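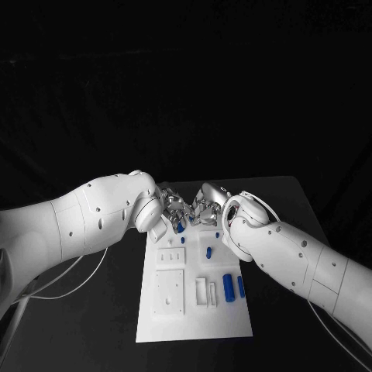 Flirnari offers its assembly boards on loan to schools, training rooms and small workshops in Prurkcombe and the surrounding towns. Each board is a teaching aid for close handwork, and the pieces are meant to be taken up, turned and returned to their places until the task becomes familiar. The standard set keeps to two colors, blue and white, on a white rectangular board, and borrowers are asked to work over a dark surface so that a dropped piece can be found quickly. The small blue pieces are the ones most often reported missing, and replacements are held at the front desk.

Home | Collections | Loans | Gallery | Visit | Contact

January 3, 2021
By Heledd Pritchard
Reading time: 2 minutes

This entry concerns the Ruddock board, catalog number 794. The board entered the loan collection as part of the Girkis gift, together with its storage case and a printed guide. It has since been borrowed by evening classes in Prurkcombe and by the Flirnari study room, where it is used in the introductory course on fitting and alignment.

Participants in that course begin with the pegs. They are asked to look at the shape of the piece before lifting it, to bring it down straight, and to stop if it does not seat easily. Forcing a piece wears the edge of the opening, and a worn opening gives the next borrower a false sense of the fit. Larger pieces are introduced in the second session, when participants are also asked to work through the board in an order of their own choosing and to record that order in the course notebook.

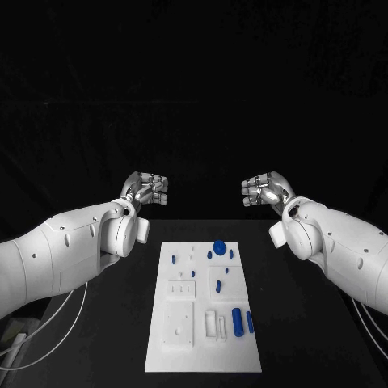 Ruddock board, no. 794, placed lengthwise on a dark table. The blue geared or wheel-shaped knob is at the top center, with a small oval peg on either side.

Borrowers are reminded that the board should be returned with every piece in its place. Loans are made for one month and may be renewed once, provided that no other group has asked for the same item. Boards may be wiped with a soft, slightly damp cloth. Solvents and household sprays should not be used, and the pieces should not be marked with ink or labels.

The Ruddock board will be withdrawn in February for its yearly inspection. Groups that wish to reserve it after that date should write to the loans desk, giving the name of the group, the number of participants and the preferred dates. Printed guides may be requested separately and do not need to be returned.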